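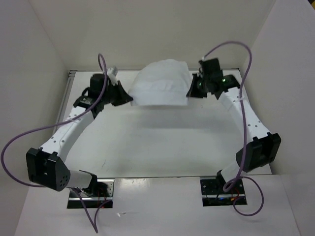
Totholm Football League: Player Registration and Transfers FAQ

Updated 7th February

These answers cover the men's and women's divisions. Youth sides play under separate rules and should contact their own age-group secretary.

When does the registration window close?
At 12 noon on the last Friday in February. Forms received after that time are held over until the summer window. The time used is the time the form reaches the league system, so a form saved as a draft does not count.

How many players can a club register?
Up to 245 across all its teams. A single team may name no more than 2 goalkeepers on its match sheet.

Can a player be registered with two clubs?
No. A player who signs for a second club in the same season must first be released by the first. The release is entered by the first club's secretary under "Outgoing". Until the release shows as confirmed, the player may not appear for either side.

What happens if a club will not release a player?
The usual cause is unpaid match fees or kit not returned. The club must state the reason in writing within two working days of the request. If it does not, the registrar, Desmond Kasprzak, can release the player without the club's consent.

Does a player on loan count towards the parent club's total?
Yes, for the length of the loan. Loaned players cannot play against the parent club in the league. They may do so in the Femska Cup if both clubs agree before the draw.

Is a player cup-tied after being an unused substitute?
No. A player is cup-tied only after entering the field of play. Time added on counts as part of the match.

We fielded an unregistered player by mistake. What should we do?
Report it by email before the result is ratified. The normal penalty is the loss of any points won in that match. Goals scored are removed from the table but stay in the disciplinary record, along with any cards.

Do suspensions carry over after a transfer?
Yes. A ban belongs to the player and is served with the new club. Matches postponed for weather do not count towards it. Walkovers do not count either.

Which grounds need a pitch certificate?
All of them, apart from the two council pitches at Zuvden Road, which are certified by the league. Mäkelä Park has a new certificate for the main pitch only. The lower pitch there may be used for friendlies.

Where are older records kept?
Registrations from 2000 onwards are on the league system. For anything earlier, write to the records secretary, Emmett Doucet, giving the player's full name, date of birth and club.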